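FOR IMMEDIATE RELEASE

Wanine Opens Second Repair and Reuse Hall in Grosberg, Adds Saturday Hours

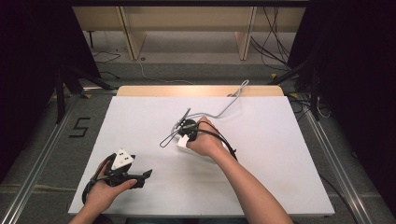
GROSBERG, April 24, 2018 – Wanine, the household repair and reuse company, today opened its second hall in Grosberg, in the former Mao carpet warehouse next to the bus depot. Doors open to the public at 9 a.m. Free parking at the back. Enter from the depot side, the street side is still being paved.

The new hall gives Wanine 4000 square feet of bench space, storage and sales floor. The first hall, by the river, stays open with the same hours and the same phone number. Customers who have an item waiting at the river hall should pick it up there. Nothing has been moved.

What the hall takes in

Small kitchen appliances, lamps, radios, sewing machines, fans, hand tools, clocks, wooden chairs and small tables. Also bicycles, but only for brakes, tires and chains. No frame work. No refrigerators, no microwaves, no televisions over 38 inches. Gas equipment of any kind will be turned away at the counter.

Items are checked in at the front desk, given a paper ticket and looked at within two working days. The customer gets a call or text with a price before any work starts. If the price is too high the item goes home with no charge, or it can be left for parts. Left items can't be claimed back once the form is signed, so please read the form.

Prices

A standard look-over is free. Flat-rate repairs cover the most common jobs: new cords and plugs, lamp sockets, fan motors cleaned and oiled, chair legs re-glued, sewing machine timing. The flat-rate list is posted at both halls and was last changed in January. It is the same list for both places. Parts are extra, and are charged at what Wanine pays for them.

Cash, cards and checks accepted. Gift cards bought at the river hall work at the new one.

Reuse floor

About half the building is given over to sales. Repaired goods on the shelves carry a green tag with the date of repair and the work done, and come with a 90-day return. Goods with a yellow tag are sold as they stand. Stock changes daily. No holds by phone – first come, first served.

Furniture is at the far end, past the lamps. Delivery inside Grosberg city limits can be booked at the desk. Delivery outside the city is not offered at this time, but customers are welcome to bring their own truck or trailer to the loading door, which has a ramp.

Parts counter

New for Wanine. The parts counter sells single screws, knobs, feet, belts, bulbs, bobbins, fuses and switches out of drawers, so people doing there own repairs don't have to buy a box of fifty to get one. Bring the old part if possible. A photo of the model plate helps too. Staff at the counter can look up a part number but can't diagnose a fault there; for that, go to the front desk.

The drawers were stocked in part from the closing of Zakilance, the hardware distributor, whose remaining small parts Wanine bought over the winter. A lot of it is older stock, including knobs and switches for appliances that have been out of production for years. Sorting is still going on. Customers hunting for something odd should ask, even if the drawer is not labeled yet.

Evening classes

Classes begin next month in the side room. Planned so far:

Rewiring a table lamp
Sharpening kitchen knives and garden tools
Sewing machine care for beginners
Fixing a wobbly chair
Bicycle brakes and tires

Each class runs one evening, two hours, with tools supplied. Bring your own lamp, knives or chair as the case may be. Sewing machines should be brought with the foot pedal and power cord, which get left at home more often than you would think. Minimum age 14, or younger with an adult. Sign-up is on paper at the desk or by phone, with payment on the night.

Jobs

The new hall brings Wanine's total staff to 47 across both locations. Open positions remain: evening desk clerk, bench technician (small motors), and a part-time driver. Bench experience is a plus for the technician job, but Wanine will train. Applications are being taken at the river hall office, weekdays until 4 p.m.

The building

The Mao warehouse stood empty for six years before Wanine signed its lease. Work on the building included a new roof over the sales floor, new wiring, heating, restrooms, and a wheelchair ramp at the main door. The old carpet racks were kept and cut down for shelving. The painted sign on the north wall has also been kept, at the request of neighbors, and will be touched up in the summer when the weather allows.

Noise from the grinding and sanding room was a concern raised during the permit hearings. That room is on the depot side with double doors, and will not be used after 6 p.m. or on Sundays. Residents with a complaint can call the hall directly.

Hours

Monday to Friday, 9 a.m. to 6 p.m.
Saturday, 10 a.m. to 4 p.m.
Closed Sunday and holidays

Saturday hours are new and apply to both halls starting this week. Drop-off only at the river hall on Saturdays; no bench work there. The parts counter at the new hall closes half an hour before the building does.

Opening week

Free lamp cord replacement all week, limit one per household, plain brown or white cord only. Coffee in the front until it runs out. The first knife sharpening demonstration is Saturday at 11 a.m. and no sign-up is needed. Please wrap knives in a towel or newspaper and keep them wrapped untill you reach the table.

Getting there

Buses stop at the depot, a short walk from the door. Bike racks are by the loading ramp. Drivers should follow the temporary signs while the paving is going on – the work is due to finish by the end of next month.

About Wanine

Wanine repairs, resells and supplies parts for everyday household goods from two halls in Grosberg. The company is privately held.

Press contact: Wanine front office, river hall, Grosberg. Calls returned same day on weekdays. Interior visits for press can be arranged before opening hours with a day's notice.

###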